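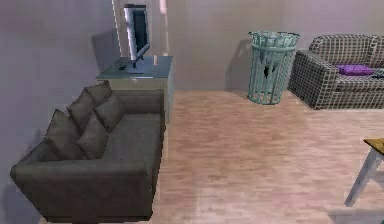 Is a simulated test run enough evidence to sign off a domestic mobile robot for use around people?

We are preparing the safety file for a small indoor robot (working name Imomix) that tidies living rooms. Navigation and object placement have been run in simulation over 247 room layouts. My manager thinks the logs can stand in for physical testing. I have been told ISO 13482 applies to personal care robots but I can't find a clause that says either way. Which results can we take from the simulator and which have to be measured?

Asked 8/15/19

3 answers

Accepted answer

Simulation alone is not sufficient for sign-off. It can support some of the verification, provided the model has been checked against the real machine, but anything that depends on contact, braking or sensor faults should be measured on hardware.

Start from the risk assessment (ISO 12100 gives the method) and list each hazard with the protective measure against it. Then mark how each measure is verified: inspection, calculation, simulation or physical test. ISO 13482 allows for different verification methods depending on the requirement, so you will not find one clause that settles it for the whole product. Go through it requirement by requirement.

As a working split:

Simulator, with a validated model: route planning, coverage of room layouts, behaviour when a path is blocked, task sequencing, regression after a software change.

Hardware: stopping distance at full load, contact force, stability on thresholds and rug edges, emergency stop, battery and charger temperature, sensor performance on glass, dark fabric and thin furniture legs.

The last item catches people out. A rendered sofa returns a clean depth reading and a real charcoal one may return very little. The same goes for wire baskets and slim table legs. If your 247 layouts use ideal sensors, state that in the file as a limitation.

Keep the simulator version, the physics time step, the random seeds and the robot software build with every log. We had a file sent back in March over missing seeds and had to repeat 6 of the runs.

Qusai Chidiac

Comment: Does the friction value for the floor need its own record? Ours is one constant for every room.

Reply: Yes, with the source of the value. If it came with the software as a default, write that down. Then measure stopping distance on the most slippery floor you intend to allow and compare.

Answer 2

Agree with the above. One thing to add on layouts. The number of rooms means little to an assessor if they all have a wide clear floor. Record the narrowest gap in each one. Ours had to include a 900 mm passage between two pieces of furniture, and the planner that had passed everything else stopped in it and would not reverse. Also vary the objects left on seats and cabinet tops if the robot is meant to pick things up, and include a person walking through. We used Grokotel to generate the variants, other tools will do it.

Answer 3

we just did it all in Clustari and the customer was fine with it. depends who is asking I suppose. check your contract

Comment: A customer accepting it does not mean it conforms. The manufacturer still has to show that the risks have been reduced.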